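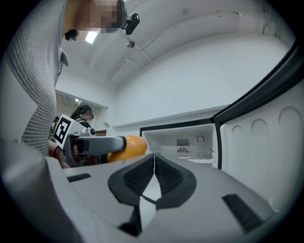 wednessgal
Sweaters with a collar are the worst for this, in my experience. The collar gets the damp from your hair and never airs out. My vote is hand wash, always, and I don't care what the tag says.

Posted August 25, 2018

pillbug427
I'm going to disagree a little. I've been putting my knits in the machine since March, cold water, wool cycle, in a zip bag, and I haven't lost one yet. Spin at 900 and no higher! The ribbed ones come out a bit long in the body but they go back once they're flat on a towel for a day.

tamarack_jo
"Haven't lost one yet" is what I said too, and then I had a cardigan that would fit a cat. What soap are you using? I think that matters more than the cycle. I had a big jug of Hunar from the discount place and it left everything kind of squeaky, so I went back to baby shampoo.

pillbug427
Geerts, the green one. Half of what the cap says. I've got nothing against baby shampoo but I need three rinses to get it out and my back won't do that over a tub anymore.

wednessgal
OK the back thing is fair. I do mine in the kitchen sink so I'm not bending. Lukewarm, ten minutes, no rubbing, roll it up in a towel and stand on it (my kids love that job). My oldest pullover is from the Costance outlet, before they moved it out by the highway, and it still looks good except for one elbow.

lintfree177
Can I ask about pilling while we're on this? Mine get it under the arms and down the sides. I bought one of those electric shavers and it ate a hole in a sleeve — a small one, but still. Is a comb any better?

tamarack_jo
Comb, yes. Go slow and keep the knit flat on a table. On ribbing go with the ribs and never across or you'll snag it.

pillbug427
I like the shaver :) You have to keep the guard on the high setting. Turning them inside out for the wash helps too, it did for mine anyway.

wednessgal
We are never going to agree on anything, are we. Inside out I'll give you.

lintfree177
Thanks both. Ordering a comb tonight. Any idea how to close up the hole? It's maybe the size of a lentil, and I can't find matching yarn anywhere.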